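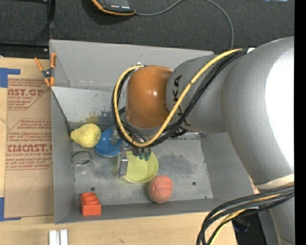
## 루켁스 반품 선별장, 로봇 팔과 함께 일한 지 4개월

생활용품과 장난감을 다루는 물류 회사 루켁스(Lukex)가 반품 선별 작업의 일부를 로봇 팔에 맡기고 있다. 지난 3월에 시작한 이 작업은 지금 세 번째 작업대까지 넓어졌다. 회사는 이번 주 직원 설명회에서 그동안의 결과와 앞으로의 근무 계획을 발표하였다.

로봇이 맡는 일은 금속 상자 안에 섞여 있는 물건을 하나씩 집어 종류별로 옮기는 것이다. 접시와 컵, 공, 장난감 블록처럼 모양이 서로 다른 물건이 한 상자에 같이 들어온다. 작업대에는 쿠카(KUKA) 로봇 팔이 설치되어 있고, 물건의 종류를 구별하는 소프트웨어는 협력사 세스탄스(Sestance)가 만들었다.

회사 발표에 따르면 작업대 한 곳에서 하루에 처리하는 물건은 평균 908개이다. 그중 89퍼센트는 사람의 도움 없이 분류가 끝난다. 나머지는 직원이 직접 확인한다. 옆으로 누운 투명한 컵이나 벽에 가까이 붙은 물건은 로봇이 여러 번 시도하는 경우가 많다고 한다.

선별장에서 일하는 직원은 모두 여섯 명이며, 로봇 도입 후에도 인원은 줄지 않았다. 그러나 하는 일은 많이 달라졌다. 전에는 여섯 명 모두가 상자 앞에 서서 물건을 꺼냈다. 지금은 두 명이 로봇 작업대를 관리하고, 네 명은 파손 검사와 재포장을 한다. 담당은 한 주마다 바뀐다.

선별장 조장 하디자 아부바카르 씨는 "허리를 숙이는 일이 줄어서 저녁에 몸이 덜 힘듭니다. 대신에 화면을 오래 봐야 하고, 로봇이 멈추면 빨리 판단해야 합니다. 처음 몇 주는 그것이 더 피곤했습니다"라고 말하였다.

직원들 사이에는 걱정도 있다. 설명회에서는 작업 속도를 로봇에 맞추게 되는 것이 아니냐는 질문이 나왔다. 운영 책임자 헤르미네 바흐만 씨는 개인별 처리 개수를 평가에 사용하지 않겠다고 답하였다. 또 로봇 관리 업무를 맡는 주에는 수당을 지급하기로 하고, 금액은 직원 대표와 협의 중이라고 설명하였다.

교육 시간도 늘어난다. 지금까지는 하루 교육만 받고 작업대에 들어갔지만, 다음 달부터는 비상 정지와 상자 교체 방법을 포함하여 이틀 동안 교육을 받는다. 토요일 근무조는 아직 로봇을 사용하지 않으며, 이 근무조의 교육 일정은 따로 공지될 예정이다.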